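Kotenen puts three grippers through simulated grasping trial

15 September 2025

Kotenen, the warehouse automation firm based in Skaltville, has published the first results of a trial comparing three grippers in simulation. Each one was given 3,000 attempts at picking up household goods, with the same arm and the same controller used throughout.

The two-finger parallel gripper came out ahead, completing 79 per cent of its picks. A suction cup and a three-finger hand supplied by Calport both finished lower, though the firm has not yet released their full scores.

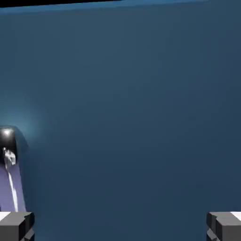
Camera placement caused more trouble than the choice of fingers, according to Sewwandi Bhuiyan, who ran the trial. The team looked again at almost 499 failed picks and found many in which the target was only partly in view. In a rendered view from the trial, a purple object with a glossy black top stands at the far left, well away from the middle of the gap between the two fingers. Shiny surfaces were also a problem, and the bright highlight on the black top is typical of what the software had to cope with.

A second camera position will be tested next, using 2,000 further attempts per gripper. Spyros Bošković, head of testing, said the better of the two would then be fitted to a real arm at the company's Kumarasinghe site in October.

"We don't expect the real figures to match," he said. "We want to know how far off they are."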